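Toom finger and pad kit for hand-held grippers: review

Rating: 4 out of 5

We bought two Toom kits to replace worn fingers on the hand-held units at our kitchen cell. The kit covers one gripper and cost $226. Fitting took 40 minutes, most of it spent cleaning old threadlocker out of the mount plate. Screws should be brought up evenly. The supplied hex key is soft and went straight in the bin.
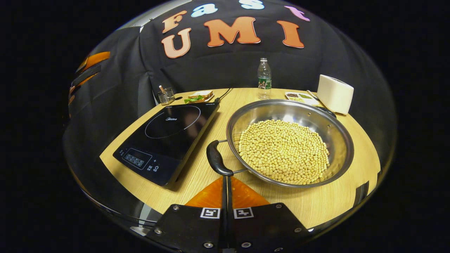 Fellgate

Slender black finger, orange pads either side, markers left and right on the mount plate. Check the markers after any finger change; a lifted corner will spoil tracking. The pan handle is our usual alignment target, being narrow and dark in colour.

Pads were inspected at 400 cycles and swapped at 1280, when the edges had begun to round. The older Prenus pads wore at a similar rate but were harder to seat. One star off for the hex key and for instructions that give no torque value.

Spare pads are sold separately.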